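Ticket 928: Hot water at kitchen tap goes cold after a minute or so, then recovers
Site: Dedham, ground floor
Product: Umico combination water heater, wall-hung, gas
Opened by: Subbarao D'Souza
Assigned to: Seidu Antwi
Status: Closed
Priority: Normal

Subbarao D'Souza, 09:12
Kitchen tap runs hot as normal, then goes lukewarm, then cold, then hot again if left running. Washroom on the same floor is fine. The heater display shows no fault code. Set point is 48 and has not been changed. It was serviced in October and the engineer left no notes about hot water. The fault is worst first thing but can be had at any time of day.

Seidu Antwi, 09:40
Please confirm the following.
Does the burner go out when the water turns cold, or does it stay lit?
Is the tap fully over to hot?
Does it happen at full flow, at low flow or both?
Open the log on the heater (hold Menu, then Log) and send whatever is listed.

Subbarao D'Souza, 10:25
Burner goes out. I had someone stand at the heater while I ran the tap.
Tap fully over to hot.
Only at part flow. At full flow it stays hot.
The log has one code in it, 129, repeated many times. The booklet has no 129.

Seidu Antwi, 10:51
129 is an information code and does not lock the heater out, so the display stays clear. It is logged when the flow sensor drops below the minimum for firing while hot water is being called for. The heater is doing what it should: flow falls, burner stops, flow comes back, burner relights. The question is why flow falls at one outlet.

Start with the inlet filter.
1. Switch the heater off at the spur.
2. Close the cold inlet valve under the casing (blue lever, crosswise is shut).
3. Open the kitchen tap to let the pressure off.
4. Undo the filter cap with a 19 mm spanner. Have a bowl underneath.
5. Rinse the mesh, refit, open the valve slowly, check for drips.

Subbarao D'Souza, 12:05
Done. A little grit in the mesh, not much. No drips. Fault unchanged.

Seidu Antwi, 12:18
Take the aerator off the kitchen tap and repeat at part flow with it left off. Also measure the flow: jug under the tap, hot only, time how long it takes to reach one litre. Do the same in the washroom so there is something to compare it with.

Subbarao D'Souza, 13:30
Aerator was scaled. Left it off and soaked it in vinegar.
Washroom, one litre in 8 seconds, steady.
Kitchen, one litre in 11 seconds at full flow. At half flow it starts at 20 seconds and gets slower while I stand there. Second try slower again. I have not touched the lever between tries.

Seidu Antwi, 13:47
Flow that falls off with the lever left alone points to something moving in the pipe or in the tap itself. Candidates, in the order I would check them:
- isolating valve under the sink, partly shut or with a loose washer
- flexible tail, inner lining collapsed
- tap cartridge
- cold crossing over into hot through a mixer

The last one would give cool water but would not by itself stop the burner at a steady lever position. Leave it until the others have been ruled out.

Subbarao D'Souza, 14:35
Isolating valve is the screwdriver-slot type. Slot was in line with the pipe, so open. Turned it shut and open again twice, no change. Tails are both braided, 315 mm long, no kinks on the outside.

Seidu Antwi, 14:44
The outside of a braided tail tells you very little. Can you swap hot and cold at the isolating valves for one test? If the slow flow moves to the cold side of the tap, the cartridge is good and the fault is in the pipework or valve. If it stays on the same side of the tap, it is the tail or the cartridge.

Subbarao D'Souza, 15:38
Swapped them. Slow flow stays on the same side of the tap. Picture attached.
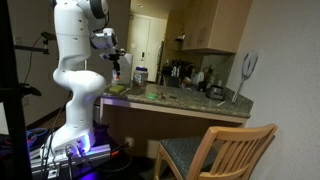
Farah Lumenta, 15:52
Adding to this because we closed a near-identical ticket for Akpalu last winter. Same code, same pattern at part flow. The tail was the cause: the rubber lining had come away near the tap end and was folding over as the water warmed it. Worth checking before the cartridge. Push a length of stiff wire up the tail once it is off. If it catches on the way in and not on the way out, there is a flap.

Seidu Antwi, 16:01
Agreed. Please take the hot tail off and try the wire.

Subbarao D'Souza, 16:40
Wire catches about a thumb's length from the tap end. Comes back out clean. Cut the tail open and the lining is split along one side.
Fitted a new pair from Dukum, hot and cold, same length, new fibre washers. Aerator back on after descaling. Pipes put back to their proper sides.
One litre at half flow in 19 seconds, three times running. Burner stays lit throughout.

Seidu Antwi, 16:49
Clear the log (Menu, Log, hold Reset until it blinks) and check it again tomorrow after the morning draw-off.

Subbarao D'Souza, 08:55
Log empty. Hot water normal at both outlets. Happy for this to be closed.

Seidu Antwi, 09:03
Closed. Cause: failed lining in hot flexible tail at kitchen tap. Efua Zakaria to add code 129 to the site booklet, current copy stops at 128.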